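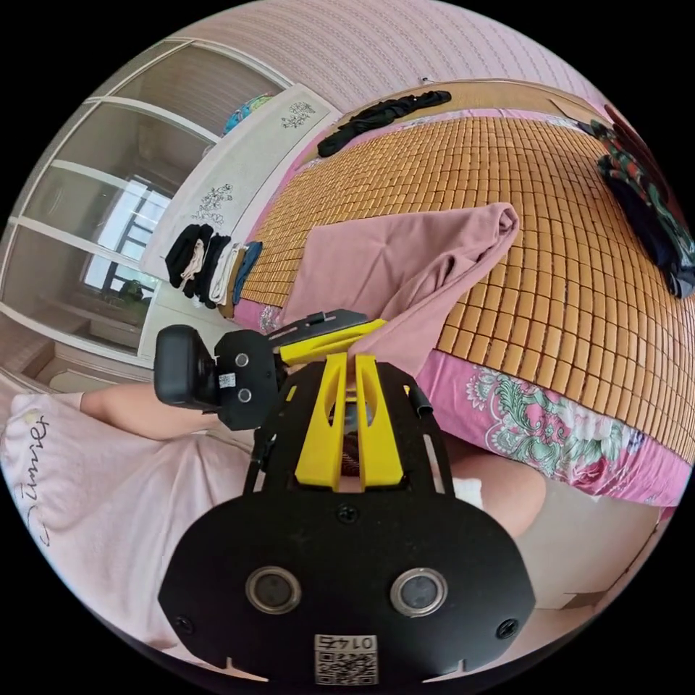 No. 29

August 16, 2020

Too hot again, so the bamboo mat stays on the bed. The shop in Warkby swore it would feel cool all night. I have my doubts. It feels cool for as long as it takes to lie down, and then it feels like a mat. The tiles do look well enough, I'll give it that, and the flowery pink sheet underneath was getting tired in July anyway.

Tried folding clothes on it, as the Plastton booklet advises. Fold loosely, roll the top, no creases by morning. We'll see. The dusty pink thing is folded after a fashion and slides about if I lean on the bed. The black one I left in a heap up near the head end. I'd put money on both looking the same tomorrow.

Booklet was 60 pages, mostly about drawers. I don't own those sorts of drawers.

256 shares | 4 comments
© Warkby Diary. Contact | Back to top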